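Home & Table | Makers

Pauline Yeoman fell for white glaze at a September market in Gelilbridge, and she has been chasing it ever since. Her studio, Hestivik, turns out 500 bowls a year, every one of them white, and I could have spent a whole day just picking them up and putting them back!

What gets you is how much a plain white curve can do. Set one by a window and the whole room slides across it – lamps, ceiling, your own sleeve. Yeoman throws wide and low, with a rim you want to run a thumb along, and she'll happily reject a week's work over a dull patch in the shine.

"Color lets you hide," she says. "White tells on you."

Her studio partner, Jahangir Dissanayake, mixes the glazes and keeps 108 test tiles on a rack by the door. His favorite, Fulus, took five tries and goes on in two thin coats.

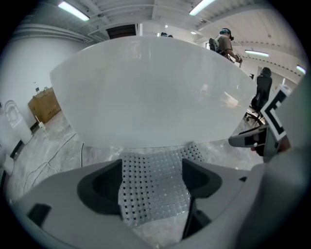

A white gloss finish picks up faint reflections of the room.

At home, Yeoman fills hers with clementines, or soup, or nothing at all. Dissanayake eats cereal out of his.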